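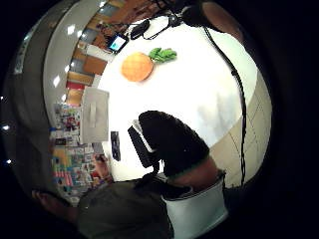 September
By Britt-Marie Midtbø

The lost property desk at the Bilport community hall has changed the way it records and stores items, after a stock check found 237 objects on the shelves and matching entries for fewer than half of them. Sorting now takes place on the round white table in the tiled room next to the main entrance, where each item is laid out before it is labelled. A plush orange pineapple with green leaves is typical of the soft toys that pass through, and it shares the table top with a small handheld device with a lit screen and a long black cable.

Under the old arrangement, items were put straight into crates by the day on which they were handed in. A person asking for a scarf had to remember when it was lost, and staff had to empty a full crate to look for it. The new system sorts by type. There are 36 numbered boxes, divided between clothing, toys, electrical items, keys and papers, with a separate locked drawer for bank cards and identity documents.

Each object receives a tie-on label with a box number, the date of receipt and the part of the building in which it was found. The same details go into a register kept at the desk. Toys are described by kind, main colour and length, measured from end to end. Brand names are entered only when they can be read on the item itself.

Electrical items take longest. Cables are the largest group and the least often claimed, and most arrive without the equipment they belong to. They are coiled, tied and labelled with the connector type at both ends. Devices that show a lit screen are switched off before storage, and staff do not open messages or pictures to trace an owner. If a name or telephone number is visible on the case, the desk will call it once and send one text message.

The storage boxes were supplied by Nondlow, which also fitted the shelving. They are stackable, with a clear front panel, and the lids can be removed without taking down the box above. Two sizes are in use. The larger size holds coats and bags - the smaller is used for everything else.

Items will be kept for 30 days, or 3 days in the case of food containers and wet swimwear. After that, clothing and toys in good condition go to the Huanca charity shop on the same street. Electrical items are passed to a local repair group for testing, and anything that cannot be used is sent for recycling. Keys are held for the full period and then destroyed.

Claims can be made at the desk on weekday afternoons from two until five, with a late opening on Tuesday until half past seven. Claimants will be asked to describe the item before it is brought out. There is no charge. Written enquiries should give the type of item, its colour and the room in which it was last seen, and will be answered in the order received.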